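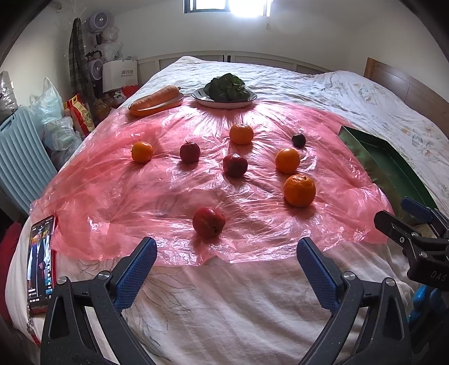
Home > Magazine > Small Rooms > Eating

Recipes | Rooms | Markets | Letters | Archive

The Bed Is Also a Table

By Chinyere Ajayi

In a one-room apartment, the bed is the biggest flat surface you own. I understood this in my first week in Stinov, when I came back from the market with two heavy bags and had no place to put them. The counter next to the sink was as wide as a cutting board. The chair had my coat on it. So I put the fruit on the bed, one by one, and looked at it, and felt rich.

For this article I visited people who live in small rooms and asked how they keep their food. I expected to hear about shelves and hooks. I heard about those too, but more often we were standing beside a bed, and the person was showing me how the shopping is sorted there before it goes anywhere else.

First comes the sheet. A pink plastic one, thin enough that the flowers and leaves of the bedding can be guessed through it, does the work of a tablecloth. It is crumpled, and I have learned to like this. On a smooth surface an orange rolls until something stops it. In the folds of plastic it stays where you leave it. Oranges, red apples and one small dark plum can lie apart from each other, and you can turn each of them to look for soft places.

My neighbor Soylu, who sold vegetables for 12 years before her knees became bad, taught me how to look. An apple you press near the stem, with the thumb, and very lightly. An orange you hold in the palm and compare with another of the same size, and you keep the heavier one for later, as it has more juice and will wait for you. A plum you should not press at all. You smell it, and if it smells of plum you eat it today.

She is strict about one more thing. Apples must not sleep together with greens. Apples give off a gas when they ripen, and leaves that lie near them turn yellow sooner. In a house with a pantry this is easy to obey. In a room where everything is near everything, you need plates.

I like very much the two plates by the head of the bed. The carrot has an orange one with a white rim, almost its own color, and the leafy green has a white one with a grey rim. It is a small border, only the width of a rim, but it means the vegetables have been taken out of the general crowd. They are for cooking, and the fruit is for eating with the hand. When you come home tired, such a difference already tells you what supper will be.

A tray is the next useful thing. Green metal, with a golden shine inside, is cheerful and wipes clean in a moment. I use mine to carry what I have chosen from the bed to the sink. Before I owned it I carried apples in my sweater, and I dropped them on the stairs of the shared kitchen more than once.

After that comes the question of the bags. Every small room has a corner where bags live, and in it you can read where a person goes. There is a silver one, a clear plastic one, a yellow one with red printing, and a white paper one from Bosideng. I could never throw away a good paper bag. It stands up by itself, it is dry inside, and potatoes keep well in it because the light does not reach them. The clear ones I keep for herbs, with the top left open.

Heat is the enemy that people forget. A light blue radiator looks very innocent, but in November, when the heating in my building begins, the side of the bed near the radiator is no place for fruit. I lost 7 mandarins in this way in my second winter. Now I sort in the middle of the bed, and quickly, and then everything moves to the cool side of the room. In summer the help comes from the wall. Clip fans, in this case a pair in lavender, take no floor and no table, and a little moving air keeps the skin of the fruit dry.

I asked at Sekska, the greengrocer on my street, whether customers in small apartments buy differently. The young man at the register thought so. They come often and buy little, and they choose the fruit themselves, slowly, turning it around. At the Bikmont market it is the opposite, he told me, there you take the whole crate or you go home.

I am of the first kind. My usual purchase is 3 oranges, 2 apples and whatever green looks awake that morning. I spread it out, I put a video on my phone and leave it playing at the edge of the bed, and I sort. It takes me less time than one song. Then I shake out the plastic over the sink, fold it in four, and put it under the pillow side of the mattress until the next market day.

Contact the editors | Copyright Small Rooms Magazine | Back to top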